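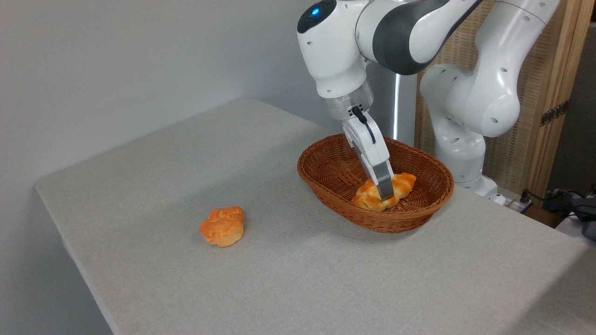 Setting Up the Bread Corner

Okay, bread corner! This is section 4 of my guide to the Kosura pretend bakery set, and I'll admit it's my favorite part to put together. Before you lay out a single roll, cover the table with a plain cloth, because everything looks nicer on it and the baskets don't scrape around on the bare top. I like light gray. An oval wicker basket in reddish brown stands out really well against it, and so does the orange bread, whether it's a croissant tucked in the basket or a round bun sitting out on the cloth. If you only own patterned cloths, pick the calmest one you've got.

What you'll need:
One table, kid height or regular
One plain cloth, bigger than the tabletop
One shallow bread basket
The play bread from bag B (leave bag C closed for now, it's the cakes)

1. Shake out the cloth and lay it flat. Smooth from the middle toward the edges with your hands. I skipped this the first time and every bun I set down leaned to one side.

2. Fold any extra cloth under at the back. Let the front hang a little if you like, but keep it short enough that a small person can't grab a fistful and pull.

Caution: On a folding table, check that the leg locks have clicked before you put anything on top. Mine has a sticky one on the left and I still forget.

3. Run your fingers around the inside and the rim of the basket. Wicker can have a stray end poking out. Snip it close with nail scissors and push what's left back into the weave.

4. Set the basket down with the long side facing your customers. A little off center is good, you want open cloth next to it for whoever is "buying."

5. Start with one croissant, toward one end of the basket. Then hand the rest over and let the kids fill it their way (they will anyway!).

Note: Don't pile bread above the rim. It's a shallow basket and the round ones roll off and go straight under the couch.

6. Put one bun out on the cloth as the sample. My friend Wenche Nygård taught me this one. Her kids do a whole bit where the customer has to approve the sample before ordering, and now mine do it too.

Caution: None of this is food, and some of it looks pretty convincing. Keep real snacks off this table while the shop is open, and put away any small extras if you've got a toddler visiting.

Closing up for the night

7. Take all the bread out and give the basket a few taps upside down over the trash. Crumbs get in there somehow, even with pretend bread.

8. Wipe each piece with a barely damp cloth and leave it out until it's dry. Don't soak the basket. A soft dry brush gets into the weave just fine.

9. Fold the cloth, put it in the bottom of the bin, and set the basket on top with the bread inside.

The cake stand and bag C are in section 5.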